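The Return of the Shared Workroom

When the Brumedholm Public Library reopened its lower level in December, the shelves of bound periodicals were gone. In their place stood 18 workstations, a sewing corner and a long counter for repairs. Membership in the workroom has since reached 465, and the waiting list for evening hours continues to grow.
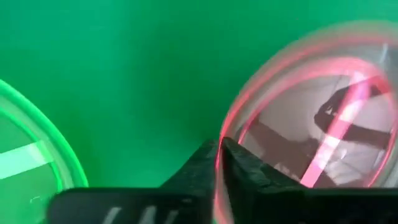

A Change in Purpose

Libraries have lent more than books for generations. Seed packets, fishing rods and framed prints have all passed across the circulation desk. The workroom extends that tradition by lending space. Under the direction of Trinity Castellanos, head of public services, the library set aside 2,422 square feet and asked residents how they wished to use it. Mending clothes and fixing lamps ranked well above every other request.

"People wanted a table that did not have to be cleared for dinner," Castellanos said.

The neighboring town of Stalby adopted a similar plan the following spring, with shorter hours and a small annual fee. 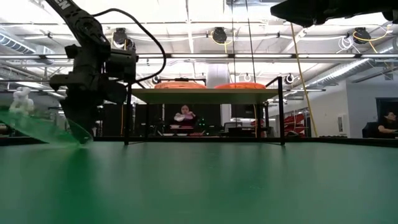 Rules and Upkeep

Members may reserve a table for three hours at a time. Materials left overnight are placed in storage and held until Friday. Oluwatosin Adeleke, who manages the schedule, reports that missed reservations remain the most common complaint. 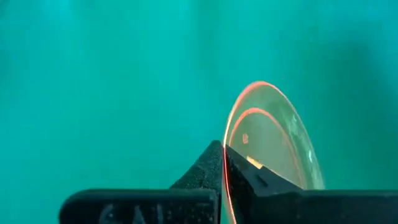
Color became an unexpected subject of discussion during the planning of the room. Uchenna Anozie, the architect, favored white throughout, while staff members asked for something easier on the eyes during long evenings of close work. Teal-green, plain and even from one side to the other, offers a restful background for a person threading a needle. The library board will review furnishings for the second phase, including shelving for the Okeke textile collection, at its next meeting.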